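Skedari

Word lists for stock labels, in British English. Release 2 covers household goods, kept as one CSV per category.
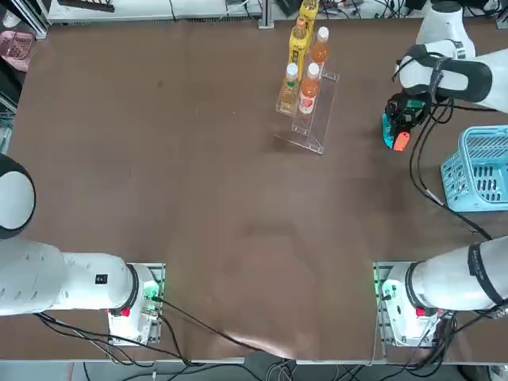

Five plastic bottles on a clear stepped stand.

Each row has a term, a plural and up to 12 variant spellings. Terms under "packets" were checked by Sólveig Ingvarsson in March.

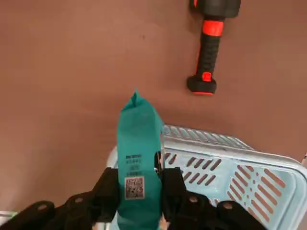 Variants are lower case, UTF-8, separated by semicolons. Trade names are left out. Known gaps: garden tools, about 19 paint terms.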